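Printable water bottle labels, what paper are you all using?
Party Printables Board > Paper and Printing Help

sundden_mama
Posted Aug 8, 2020
I bought a PDF of water bottle labels for my daughter's birthday, navy and yellow with her name on them. The file is fine. My trouble is the paper. I need 50 labels and I printed the first page on regular copy paper with our inkjet. 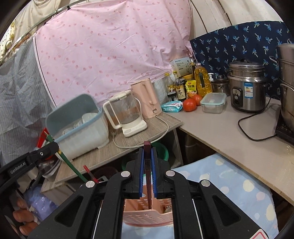
I put one on a bottle and set it in the cooler with ice. Within an hour the navy had run into the yellow and the name was a smear. The seller says any paper works if you cover it with packing tape. Do people do that for all of them, or should I buy something else?

paperandpunch
Waterproof sticker sheets. Get the ones made for your type of printer, laser or inkjet, and let the pages sit overnight before you cut. I've done it this way for every party and have not had one run.

Trarora
I disagree on the sticker sheets. They cost too much for something that goes in the recycling the same day. Print on plain paper at a copy shop with a laser printer. Toner doesn't bleed like ink does. Then close the label at the back with double-sided tape.

paperandpunch
Toner doesn't bleed, but the paper still gets soggy. Mine tore right off when the kids pulled the bottles out of the ice.

Trarora
Mine didn't. I used the heavier laser paper, not the cheap stuff. Bottles were in a fridge though, I'll give you that.

labelbin38
Packing tape works. It is slow. Lay the tape face up on the counter, put the label down on it printed side first, then wrap the whole thing with an inch of tape hanging over each end. I did 38 for a shower in May and would not do 50.

sundden_mama
These will be in a tub of ice outside so the fridge idea is out. Paperandpunch, do you change any print settings for the sticker sheets?

paperandpunch
Set the paper type to matte photo and quality to high. Print at actual size. If you leave it on "fit to page" the labels shrink and won't reach around the bottle. Do one test page first.

vurnano_crafts
Also measure your bottles. Store brands are not all the same size around. I had a pack of labels come up short and had to patch the backs with strips of cardstock.

Trarora
Agree on measuring. Still think the sticker sheets are a waste of money.

labelbin38
How many labels per page in your file? If it's 4 you need 13 sheets, and you'd want a couple extra.

sundden_mama
It's 4. I ordered a pack of the waterproof sheets for inkjet. Will do the test page when they get here and post how it went.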